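2023-03-26

Up at 5 because of the dog next door. Could not get back to sleep so I made coffee and did the first of the bills. The Filtel one is wrong again. They have charged me for the second line I cancelled in the winter, and the hold music is the same piano thing it was last time. No one picks up on a Sunday, so it goes on the list for tomorrow.

Weather gray and still. The seed trays on the back sill are doing better than I thought they would. Thirteen of the tomatoes are up and the peppers are not. I moved the peppers on top of the fridge where it is warmer. The bag says to wait until April to put anything outside, and last year I did not wait and lost the lot, so this year I will.

Walked to Stosby by the canal path before lunch. The towpath is still closed past the second lock, so you have to go up through the houses and come down again by the bakery. Bought a loaf and ate the end of it on the way back. My left knee was fine going and sore coming home. I think it is the shoes. They were cheap and the heel has worn down on one side.

Afternoon spent clearing pictures off the phone, which has been telling me it is full. There were more than 2,000 on there and a lot of them were of receipts. Got rid of most of those. Kept the garden ones and the ones of the old kitchen.

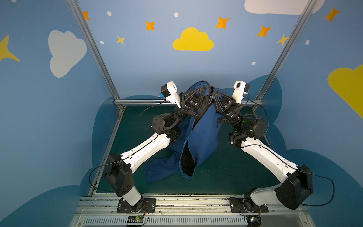 Blue walls with a cartoon sky.

I have been thinking about blue for the small bedroom. It faces north and the cream in there looks dirty by three in the afternoon. Delaunay do a pale one I liked on the card, but the card is the size of a stamp and I have been fooled by that before. The hall was supposed to be "oatmeal" and it dried pink. A sample pot is cheap enough. I will put a patch by the window and a patch behind the door and leave them a week.

The ceiling needs doing first. There is a brown ring over the bed from when the tank leaked, and plain white goes straight over it and then the ring comes back. You need the stain blocker. I have half a can in the shed if it has not gone solid.
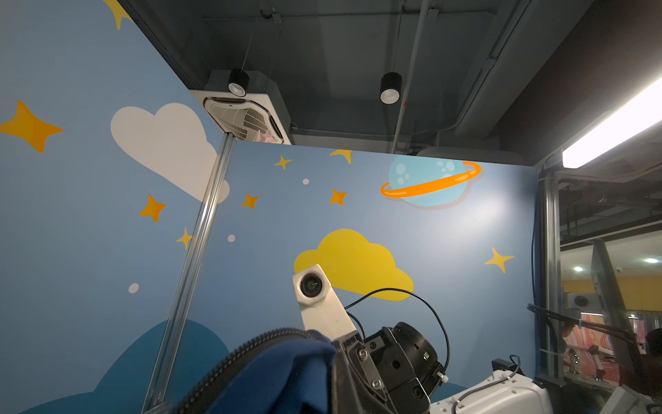

Measured the room while I was at it. The long wall is 13 feet and the short one is a bit under ten. The wardrobe will have to come out in pieces. I put it together with the Istik instructions, 31 steps of them, and I remember step 20 or so being where I lost my temper. I kept the booklet. It is in the drawer with the takeout menus.

Supper was soup from the freezer with the rest of the loaf. I had labeled it leek and it was pea. Fine either way.

Read a chapter of the library book. It is due back soon and I am not going to finish it, so I will renew it when I go in for the printer paper.

To do tomorrow: Filtel, sample pot, look for stain blocker, put the trash out before eight.

Bed at ten. Dog quiet so far.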